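Quittenzeit!

15. Oktober 2004

Seit gestern riecht unser ganzer Flur nach Quitten, und ich könnte den halben Tag einfach dastehen und schnuppern. Irén Kovács hat mir eine Kiste vor die Tür gestellt, 16 Kilo aus ihrem Garten, lauter Birnenquitten mit diesem grauen Flaum, der sich beim Abreiben so herrlich zu kleinen Röllchen dreht. Letztes Jahr waren es 3 Kilo und die waren halb wurmig. Was für ein Herbst!

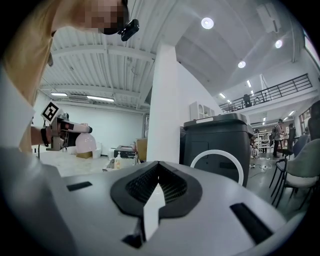
Erst das Gelee

Also: Flaum abreiben, waschen, vierteln, Kerngehäuse ruhig mitkochen (da sitzt das meiste Pektin), knapp mit Wasser bedecken und eine Stunde leise köcheln lassen. Dann über Nacht durchs Tuch laufen lassen und bitte nicht drücken, sonst wird alles trüb. Auf einen Liter Saft nehme ich 600 Gramm Zucker und den Saft einer Zitrone. Viele nehmen mehr, mir schmeckt es dann nur noch süß. Die Farbe beim Einkochen, erst Stroh, dann Lachs, dann fast Granat – ich freue mich jedes Mal wie ein Kind!

Dann das Brot

Aus dem Mus im Tuch wird Quittenbrot. Durch die Flotte Lotte drehen, mit etwas weniger Zucker als Mus einkochen und rühren, rühren, rühren, lange Ärmel sind dabei Pflicht, das Zeug spuckt. Fingerdick aufs Blech streichen und bei 50 Grad trocknen, Tür einen Spalt offen. Irén legt Walnüsse hinein, wie ihre Großmutter, und das probiere ich diesmal auch.
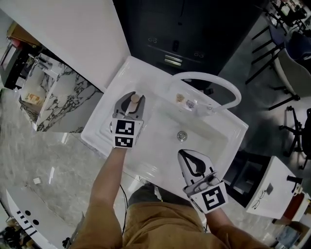
Am Waschbecken

Gläser sind es bis jetzt 38, und in der Kiste liegt noch einiges. Wer ein gutes Rezept für Quittensenf hat: her damit!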